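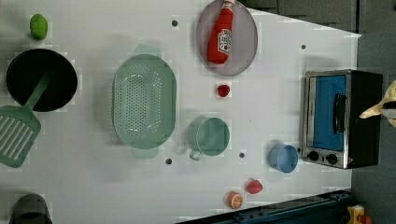

3. Tabletop manipulation: bench rules

3.1 Scope

These notes cover fixed-base arms working over a shared table in the Dalen teaching lab. They supplement the Lendadora cell manual and do not replace it. Where the two differ, the stricter limit applies.

3.2 Laying out the table

Set the objects out before enabling the drives. Large items such as the colander and the pan go down first, then the plate, then small pieces. A bottle may lie on its side on the plate. Keep a clear approach to the front of the toaster oven.

Record the layout from the overhead view before each run. Any object moved by hand between runs is a new layout and gets a new line in the log.

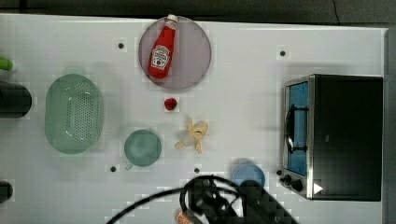
Page 14

3.3 Speed and reach

Tool speed over the table is limited to 150 mm/s, and to 200 mm/s in free space. The programmed path must keep the wrist at least 170 mm from any person's marked standing position. Check cable slack at both ends of travel.

3.4 Working between objects

Approach with the fingers level and open. If the gap is narrower than the open gripper, re-plan from above. Do not push a neighbouring object aside to make room unless the task sheet allows it.
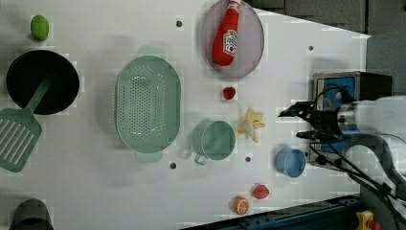
Caradog Humphreys

3.5 Stopping and entry

One person holds the stop. That person does not type, annotate or hand over objects. Before reaching onto the table, stop the arm, call "hands in" and wait for the reply.

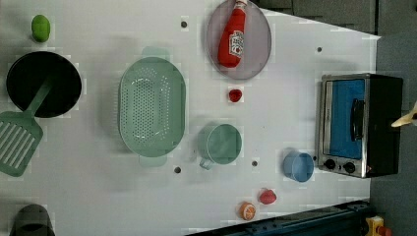 The same call is used when removing objects at the end of a session. Parking the gripper at the side of the table does not count as a stop, and the drives must be disabled before anyone leans across. Log unplanned contact under its own code, even if no object was displaced.

Reading for June: Lendadora manual, sections on reduced speed and restart.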